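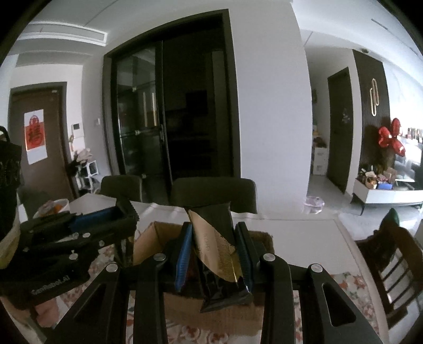

Wisard is a two-gripper manual packing station used to record handling demonstrations for the training of robot arms. It was assembled at Cukmont by the Brunet Handling Workshop and consists of a pair of hand-held grippers, a work table, a box to be filled or emptied, and a set of packaged goods. An operator holds one gripper in each hand and moves the goods between the table and the box. The position of the tools and the opening of the fingers are recorded throughout.

The station is set up in furnished rooms, usually at a dining table, and is taken down at the end of a session. Most of the published material on Wisard concerns its setup and upkeep, which are governed by a manual known as the station book.

Description

Each gripper has two parallel fingers carried on black linkage arms. The arms turn on silver pivots, and the inner faces of the fingers are covered with blue grip pads. The pads are textured and are treated as wearing parts. The housing of one of the tools bears the name GenRobot.AI in white lettering. The station book does not cover the inside of the housing, and any fault found there is outside the scope of workshop service.

The goods are ordinary retail snacks in sealed packaging. They are chosen to present the fingers with different shapes and surfaces: upright bags with crinkled ends, flat rectangular packages, slim wrapped bars, and candies in twisted wrappers. Soft packaging is preferred for routine work, as it shows uneven finger pressure more clearly than a rigid carton does. The box is a brown cardboard carton with its flaps raised. It is not fixed to the table.

Setup

Setup begins with the table. The station book requires a covering that lies flat across the whole working area, with no fold under the box. Patterned coverings are permitted, and the workshop has used both floral and tile designs. A covering may not be changed during a session, and crumbs or dishes within reach of the fingers are moved to the far side of the table or taken away.

The box is placed next, within reach of both hands. Its flaps are bent outward once and then let go, so that they settle at whatever angle the cardboard holds. Taping the flaps down was common in early sessions and is now discouraged. Taped flaps give the operator a wider opening than a packer would normally find, and the tape catches on the linkages.

The goods are then laid out in front of the box in a loose group. The book gives no fixed arrangement. It asks only that packages overlap in places and that at least one lie apart from the others, so that the session includes both crowded and open grasps.

The grippers are checked last. Each is opened fully, closed on nothing, and opened again. The operator watches for a finger that lags behind its partner. If both fingers arrive together and the pads meet along their full length, the tool is passed. A tool that fails is set aside before recording starts, and the session does not proceed with one hand.

The Banoletti check

The Banoletti check is a grip test made at the start of each session and again after any repair. A tall snack bag is clamped upright between the pads and held above the open box. It must stay upright for a slow count of three. A bag that leans toward one finger points to a worn pad or a loose pivot on that side, while a bag that slides straight down points to dirt or grease on both pads.

The check replaced a gauge block, which had been in use since the station was first assembled. The block detected misalignment well enough, but its hard sides gave a firm grip even when the pads were badly worn. The bag used for the check is kept with the tools and is replaced when its seal begins to split.

Routine maintenance

Pads are wiped with a damp, lint-free cloth between sessions. Solvents are prohibited, as is adhesive cleaner. Printing ink from snack wrappers can build up on the pad surface, and a faint gloss on the texture is taken as the first sign.

Pads are replaced every 4,000 grasps or on failure of the Banoletti check, whichever comes first. Both pads of a gripper are changed together. A new pad set against an old one pulls the package off center, and records made in that condition have been withdrawn in the past.

Pivots are inspected for side play by holding the housing still and pressing each fingertip outward. A pivot screw that has backed out is returned to its mark with a hand driver. Powered drivers are not allowed near the linkages. No lubricant is applied to the pivots unless the linkage has been fully cleaned first, because oil holds the sugar and salt dust that escapes from damaged packets. 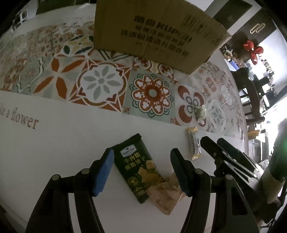

CUKMONT, 16 August 2026

Service notice issued by the Brunet Handling Workshop, signed by Aigars Urbonaitė, station supervisor:

"Operators are reminded that the open position is to be checked over the goods as well as in the air. Open the fingers wide on either side of the pile, with the tips low over the table, and look for contact with the covering. A tip that drags will lift the cloth and move every package at once. Keep the second gripper to the side until the first has finished. Where a flat package lies with its corner close to a fingertip, withdraw and approach again. Do not push the package straight with the linkage."

The notice amended the section of the station book on table clearance, which had previously described the check with the table bare. It also introduced a rule that slim bars lying apart from the pile be left for the second hand where that hand can reach them without crossing the first.

Common faults

The fault most often entered in the service log is a dragging fingertip. It usually follows a drop, and is corrected by resetting the outer link. If the link itself is bent, it is replaced.

Uneven closing is the next most frequent entry. In February the workshop traced a run of such faults to wrapper fragments lodged between the parallel bars of the linkage. Clear film is hard to see against the black arms, and the book now directs that the bars be brushed out under a lamp before any screw is touched.

Lifting pads are less common. A pad that has begun to peel at the tip may not be glued back in place. The old adhesive is removed completely and a new pair fitted, after which the tool rests overnight before the Banoletti check is made.

Records and storage

Every repair is entered in the service log with the tool number, the part changed, and the result of the check. Sessions recorded between the last successful check and the discovery of a fault are marked for review. The grippers are stored with the fingers slightly open, so that the pads do not take a set against each other.

Related articles
Banoletti check
Brunet Handling Workshop
Finger pad (gripping tools)
Gauge block
Parallel gripper
Station book
Two-handed manipulation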